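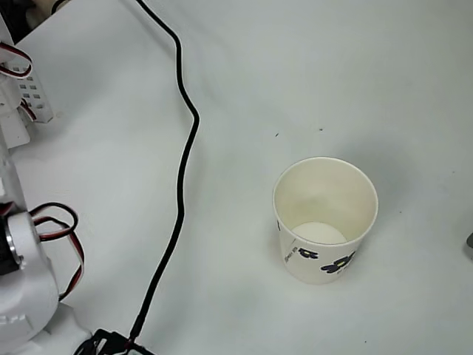

tablecrumb
Finally ran the cup test from the Danko write-up, the one that claims you can train a grasping policy on fewer demos if you vary the start pose of the arm and leave the object alone. I recorded 60 demos, all with the same cup, same white tabletop, black cable snaking down the table like it pays rent. Then I did 61 test runs (lost count at the end, did one extra). With the cup near where it had been in training, fine, it grabs. Moved a hand's width toward the arm, it closes on air with total confidence. I got 13 failures and most of them were that.

slowservo
What did you expect? You taught it one cup in one spot. It learned the spot.

tablecrumb
The write-up says varying the arm pose is supposed to cover for that. That is the whole claim.

gantry_widow
It says "partly." Page 7. Everyone skips page 7.

mopbucket9
Your cup has a dark blue and black print on the side. Did you keep it facing the same way every run? We had one at Rillosbridge that turned out to be tracking the logo. Spin the cup and it sulked.

tablecrumb
Same way, more or less. I did not tape a protractor to the table.

mopbucket9
Then spin it and run again before blaming Danko. White cup on a white table, the print is most of the contrast it gets.

slowservo
Disagree. If it was the print it would still follow the print when the cup moved. Closing on air sounds like it memorized joint angles and is ignoring the camera. Cover the lens and see if it does the same thing.

gantry_widow
Seconding the lens test. We tried it on the Brermont arm and it scored nearly the same blind. Very humbling August.

tablecrumb
OK, covered the lens. It reached for the same spot. Seven runs, seven reaches. I would like my weekend back.

mopbucket9
Still think you should spin the cup.

slowservo
Of course you do.

tablecrumb
Will redo the demos with the cup moved each time and the Udham pose script switched off, then compare. Logs go up when I have them.

Last edited by tablecrumb, 27/06/2018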